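Endudholm player retention scheme: progress report to the Drudisport fund, March

The scheme was meant to keep senior players at the club by offering longer contracts. We have now made offers to 11 of them. Four have signed. Three turned us down flat, and the rest are still talking to their agents, so I would not read much into the interim figures.

The coaching staff are pleased with the signings. I am less sure. Two of the four had told us before the scheme began that they wanted to stay, and we may simply have paid them more to do so. The Esteves review, which we were asked to follow, assumes that a longer deal makes a settled squad – I have yet to see any sign of it in our results. 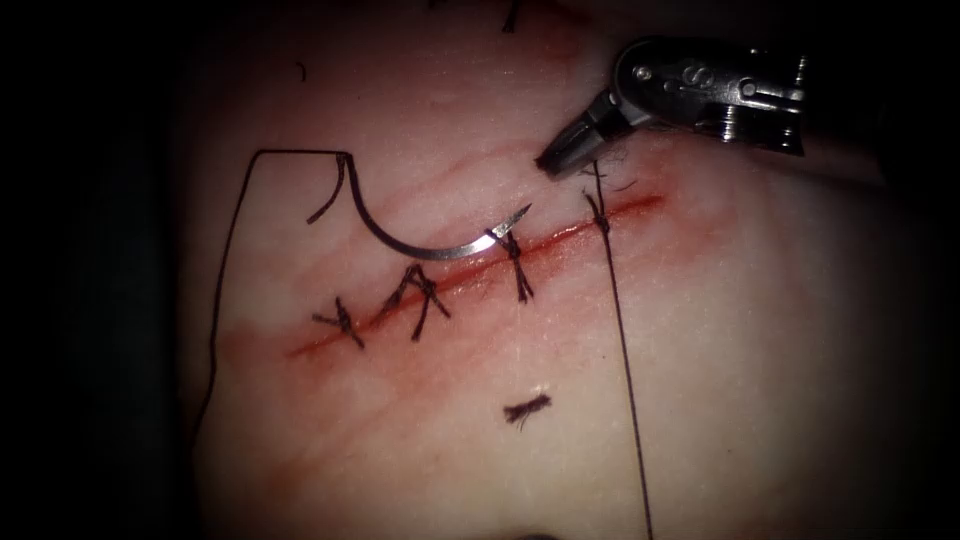
Incision on a synthetic tissue pad, with robotic instrument.

Attendance for the home match against Drundbridge was 2641. The marketing team credits the contract announcements made that week. It was also a local derby with cheap tickets, and I would want several ordinary fixtures before claiming anything.

Spending is within the grant so far, mainly down to the slow pace of talks. If all the open offers are accepted on present terms, we will go over in the final quarter. I have asked for no further offers to be made until the wage forecast has been redone. The revised forecast will come with the next report.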